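Home Recipes How-to Kit Contact

Toast, Properly

16/01/2018

Toast needs little talent, yet I spoiled plenty of it last November. Put the plate beside the toaster before you start. Slot the bread in, choose a middling setting and leave the lever alone. Stop at golden-brown.

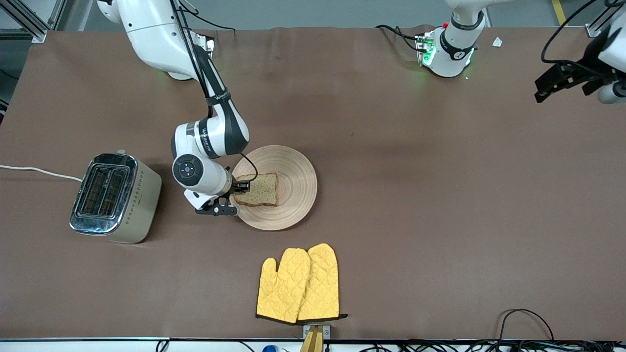
Golden-brown, crust a shade darker. Mitts within reach.

Lift the slice by its edge and give it a minute before buttering. I favour a grooved wooden plate, as a flat one makes the underside sulk. Butter right to the corners, or why bother.

Comments (2)

Annelore Brinkmann: Mitts for toast? My gran used her fingers.

Darkov17: Middling on mine is charcoal. Start low!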